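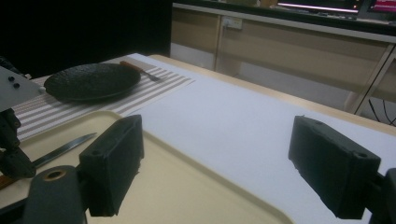 By Minttu Koskela
README for the Kindositz table-setting set, with corrections from Julián Montes

Hi, and thanks for downloading! This folder is my slightly obsessive collection of everyday place settings, and before you open anything I'd like to tell you how it's put together (and where I got lazy, so you don't have to find out on your own).

What's in it

There are 42 settings, all laid for one person. I wanted the kind of table you'd have at home in June with a friend coming over for lunch, so no silver candlesticks and no napkins folded into swans. The black plate with the speckled matte surface is my favorite, and I keep pairing it with the striped placemat, the gray-brown and white one. The stripes wake that plate up so nicely! The knife and fork have wooden handles, and the cream plastic tray is what I use for carrying and parking things while a setting is still coming together.

How the folders work

Each setting has its own folder with a short text file called notes. In there I put the plate, the mat, the flatware and anything else I thought was worth saying. Unfinished settings are included on purpose. If a knife is still on the tray, the notes say "tray" under knife, and that's a real value, so please don't clean it out as a typo (Julián did, twice, and I had to restore it from my backup).

I call the sets of dishes by nicknames. Jultimen is the dark tableware, Gristley is the chunky stuff with thick rims, and Vasseur is a plain white group I inherited from my aunt. They aren't brand names, so you won't get anywhere looking them up in a store.

Things to know before you use it

Left and right in the notes always mean from the diner's chair. I didn't stick to that in the first 8 folders, where I wrote it from wherever I happened to be standing. Julián fixed most of them, but 3 are still marked "side unclear" and I'd skip those if placement matters to you.

Colors are my own words. I say "cream" where Julián says "off-white" and we've agreed to disagree, so search for both.

There are hardly any glasses and only one soup bowl. I know! I eat a lot of toast.

Changes

Version 38 adds the tray value, splits "mat" into color and pattern, and renames the old "silverware" field to "flatware," which suits the wooden handles better. Spoons are next, once I've decided where dessert spoons go.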